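Hilos · Robots y casa
Rocío Magaña · marzo · 11:35

Llevo semanas discutiendo con mi primo Wenceslao sobre si un robot nos va a recoger la mesa algún día. Él dice que en 3 años. Yo digo que ni de broma, y abro hilo 🧵

Primero: una cosa es soldar la misma pieza todo el turno y otra un comedor, con sillas mal metidas, un tazón, el teléfono que alguien dejó y cables hechos bola. ¡Cada casa es un desorden distinto! 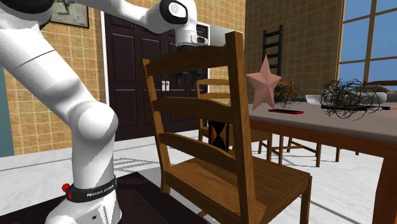
En Zaltetti (mi chamba) ensayamos todo primero en simulación, que sale barato y no rompe vajillas. Aun así, Eusebio se pasó como 35 intentos peleando con un solo agarre la semana pasada. Yo eso lo hago sin mirar y con el café en la otra mano.

Y luego está lo que "ve" la máquina de cerca, que es puro pedacito: madera, sombra, un dedo de la pinza, un borde que quién sabe de qué es. 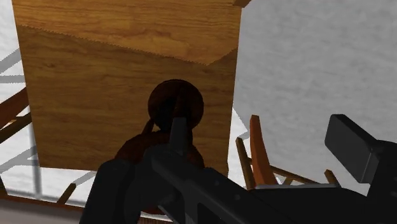 Decidir dónde acaba un objeto y empieza el otro es media batalla. La otra media es cuánto apretar, y ahí todavía vamos en pañales.

¿Doblar ropa? Lento. ¿Aspirar? Eso sí, desde hace rato. ¿Acomodar sillas sin rayar el piso? Pregúntenme el año que entra.

Wenceslao ya me apostó una cena en el Leturard. Acepté, y voy a pedir postre 🍮

💬 11 comentarios · 🔁 6 compartidos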